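周日那趟车，和我重新学会的慢

上个月终于把 Soststead 到 Rokdale 的那段山路开完了！之前一直听人说这条路弯多、雾大，去年冬天还封过好几回，我拖到四月才敢上路，结果一路上都在想：怎么没早点来呢。

出发前一晚我把车送去 Chaudhary 修车行看了看，换了一对雨刷、一条前胎，一共花了800块。老板蹲在地上拿手电照了半天，说后胎还能跑，但下雨天别贪快。我当时嘴上答应，心里没太当回事（毕竟十几年驾龄了嘛）。

到了半山腰就被教育了。那一段海拔只有700米，雾却是一下子涌上来的，前一个弯还能看见山谷里的屋顶，下一个弯就只剩路中间那条白线。我开了雾灯，车速降到三十，跟前车拉开好长一截。对面有辆货车慢吞吞地下来，远远就闪灯示意，我靠边让它，两个人隔着玻璃挥了挥手，那一下心里真暖！

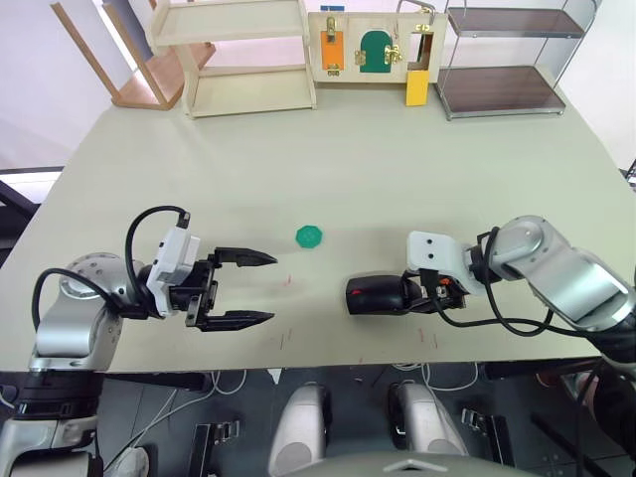
再往上走，路边新装了一排反光柱，弯道外侧还加了护栏，听加油站的人说是去年秋天才弄好的。夜里回来的时候我特别留意了一下，车灯一照，整条弯的轮廓清清楚楚，比以前只靠那几块掉漆的警示牌强太多了。真希望 Sallville 那边的老路也能赶紧装上，那里有个接连两个急弯的下坡，长300米，我每次经过手心都出汗。

还有个事想跟常跑山路的朋友说：下坡真的要用低挡！我以前习惯一路点刹，这回老老实实挂二挡下来，刹车一点焦味都没有，车也稳得多。三角警示牌和反光背心也别塞在行李最底下，我这次放在副驾后面，伸手就能拿到。

在 Rokdale 吃了碗热汤面，又在镇口的小店买了两袋核桃，天擦黑才往回走。到家已经快十点，人是累的，可是高兴得睡不着，躺在床上还在翻地图。下一趟想走东边那条沿河的路，听说五月水大，有人一起吗？留言告诉我！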